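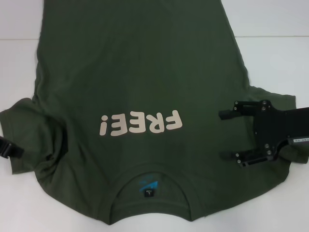 *Olive-green tee with the "FREE!" chest print, laid flat on a white tabletop.*

**Folding printed tees: revised method for the Skovard stockroom**

Since September, all short-sleeved tees with a chest print are folded to the 15-inch shelf depth used at Skovard. The old method put a crease through the lettering, and returns from the Trelport shop showed wear along that line.

1. Lay the shirt face up with the collar toward you. Smooth from the center out to the side seams.
2. Open out both sleeves before folding. A rolled sleeve leaves a ridge in the stack.
3. Check the collar rib for bunching and pull it level at both shoulders.
4. Fold each side in along a line outside the print. Turn the sleeves back on themselves.
5. Bring the hem up to just short of the lettering, then fold once more so the print ends up on the outside.

Do not iron over the print. If the body needs pressing, turn the shirt inside out and keep the iron on low.

Size tags at the back neck must be readable without unfolding the shirt. Stacks go collar out, smallest size on top. The Silemus shelving takes 900 folded shirts per bay; overflow goes to bay 1124.

Updated October 18, 2024. The printed sheet by the table is the old version and can be recycled.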